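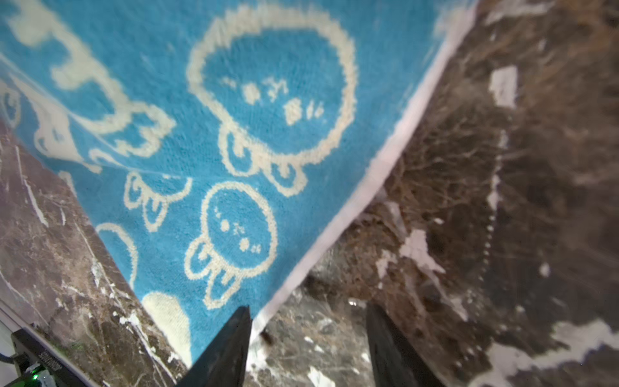

How does a robot learn to fold a towel?

Folding a towel is easy for you. You have done it many times, and your fingers can feel where the edge is. For a robot, it is a hard job.

Ratih Rahman and Bayu Harahap are building a folding robot in a shared workshop. They call it Wuisan. It has black fingers that open and close, and a small camera near them.

First, the robot has to find the towel. A bright blue towel on dark stone stands out well. Next, it looks for a corner or a hem. Then the fingers close on the cloth and the arm moves it across.

Cloth is tricky because it changes shape. A block looks like a block wherever you put it. A towel can bend, bunch up or roll over, so the robot must look again after each move.

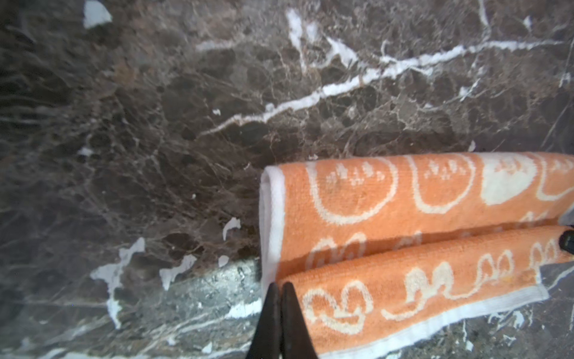 Two black fingers at the edge of a folded orange towel.

Ratih and Bayu started in March. So far they have saved 1,296 tries, good and bad. They want 3,000 before they let Wuisan practice on bigger towels.

Try it yourself: fold a washcloth using only one finger and thumb on each hand. Keep your other fingers tucked in. Which part is hardest to pick up?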